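Print | E-mail
September 2026 — posted by Figueiredo

Moved to Gidton for work. Rent is 858 a month, heat not included.

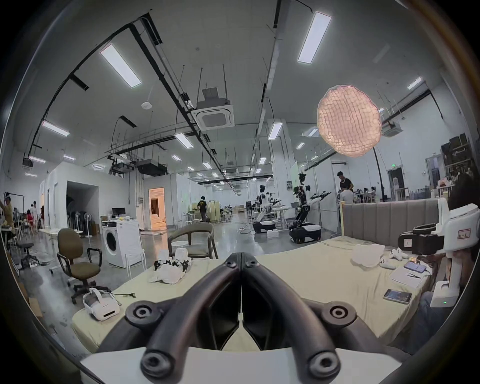
The deposit was 200. Get the receipt in writing.
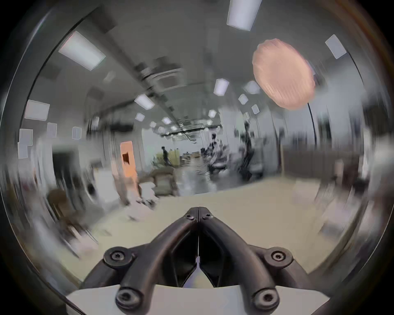
The Niresik bus stops running at nine. I walk home on late shifts — it's fine until November. 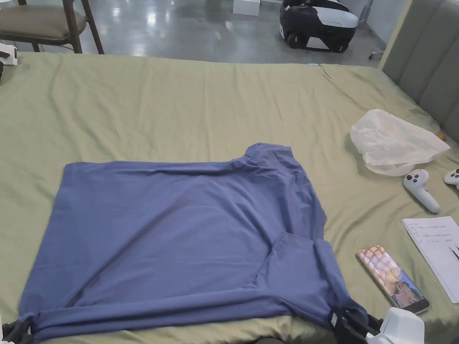
Groceries cost more than I planned. I spent 173 the first week, mostly on basics.

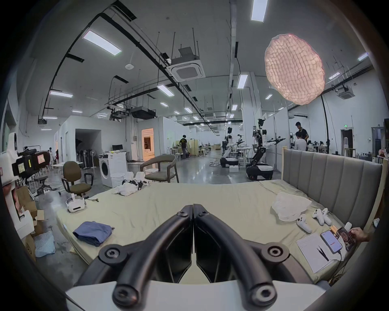

Next bill is internet. Dinamness wants a year up front, so I'm waiting.

Comments

Ask about the monthly plan.

Same rent here, no parking.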